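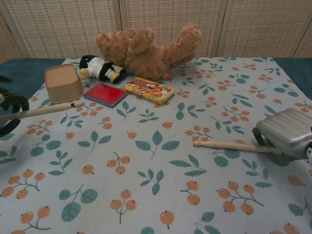 *Brown bear and small penguin on a cloth with orange berries.*

# Plisport indoor flea market: questions from sellers and visitors

Last changed 2025-10-02. The rules for the January market are the same as for this season, except for the part on parking.

## For sellers

**How do I reserve a table?**

Write to Unnur Grímsdóttir at the market office with your name, your phone number and a few words on what you want to sell. You receive a table number by e-mail. Without a table number we can not let you in before the opening, also not when you have sold with us many times before.

**What does a table cost?**

The price is 20 euros for one table for the whole day. A second table for the same seller costs the same. We take payment by bank transfer before the market, and the reservation is final when the money has arrived.

**Can I share a table with a friend?**

Yes, but please give us both names. More than 2 sellers at one table is not allowed. We tried it in the old hall in Dratow and the passages became too full.

**Do you give tablecloths?**

No, you bring your own if you like to have one. A bed sheet is also good. The cloth must not lie on the floor, where people can step on it. Please do not use tape or pins on the tables, they belong to the sports hall and we must return them clean.

**What is allowed to sell?**

Used things from your own home: clothes, books, toys, kitchen things, small furniture, records, tools without a motor. Handmade things are welcome too. Not allowed are food, live animals, medicine, weapons, and new goods bought in quantity for selling again. If you are not sure, ask before you pay for the table.

**Can I sell electric things?**

You can, if the cable and the plug are undamaged. There is a testing corner next to the kitchen door with four sockets. Buyers may ask you to go there with them, and we expect that you agree to this.

**I sell toys. Are there special rules?**

They should be clean, and a puzzle or game with missing pieces needs a note on it that says so. Soft toys are welcome. Child car seats and bicycle helmets we do not accept, because a buyer can not see if they were in an accident.

**What happens with things I do not sell?**

You take them home with you. Please do not leave boxes beside the waste containers. Last year we paid 128 euros to have such boxes removed, and from now on we send the bill to the seller when we know who it was.

**Can I cancel?**

Until one week before the market you get the full amount back. After this we return 50 percent, but only if another seller takes the table. Ward Postma keeps the waiting list and he calls the people in the order in which they wrote.

## For visitors

**Is there an entrance fee?**

No.

**Can I pay by card?**

This depends on the seller. Most of them take only cash. The nearest cash machine is inside the Thoroddsen garden center, across the street, and it closes together with the shop.

**Can I reserve a thing and pick it up later?**

You can agree this with the seller. The market office does not keep purchases, money or bags.

**Are dogs allowed?**

Only assistance dogs. It is a sports hall and the owner is strict with it.

**Where do I park?**

Behind the hall. In January this area is closed for work on the drains, so please use the parking of the swimming pool and walk back along the canal. Sellers may stop at the side door to unload, but must then move the car.

**I lost something at the market. Whom do I ask?**

Write to the office and describe the thing as exactly as possible. Found things stay with us until the next market. At the moment we have one gray glove, a child's umbrella and a set of keys with a blue ribbon.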